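Collecting Demonstrations for a Flap-Closing Task
Student project report, Patbridge Robotics Lab
Wednesday, May 4, 2022 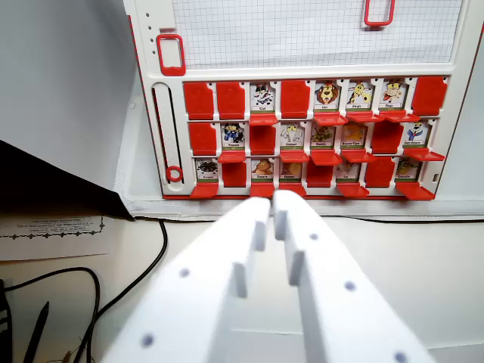
The aim of our project was to collect examples from which a policy can learn to operate small hinged parts. We chose a guessing game with animal cards, because the flaps are small and stand near to each other. The camera is at the wrist, so the learning system sees the two white fingers and the board together. In one state of the board, fourteen cards are upright and ten slots show only the red back. The lion and the giraffe are still open in the top row, and the flap at the right end of that row is closed. We tried to have many such mixed states in the data, so that the policy does not learn one fixed pattern.

Collection procedure

Each example was made by a person who moved the robot by teleoperation. Before the start, the operator received a target card from our script, which is named Dewan. The operator then had to close this flap and leave the neighbor cards as they were. We planned 600 examples for the whole project. Until now we have recorded 181, and 19 of them were removed after checking. Most of the removed ones had a second flap moved by mistake, and in a few the recording was stopped too early.

Problems

The bottom row was harder than we expected. The finger tips come close to the table there, and the operators became slow and careful, which makes the examples longer than for the top row. We do not know yet if the policy will copy these pauses. Also the labels given by Dewan were wrong in 2 sessions, since the rows were counted from the bottom. We corrected the labels by hand.

Next steps

The remaining examples will be collected until July. We want to use also the second board, which is kept in the Nomham room, and change the height of the table. After that we will train the first model with the Lultesari code and compare the results for each row separately.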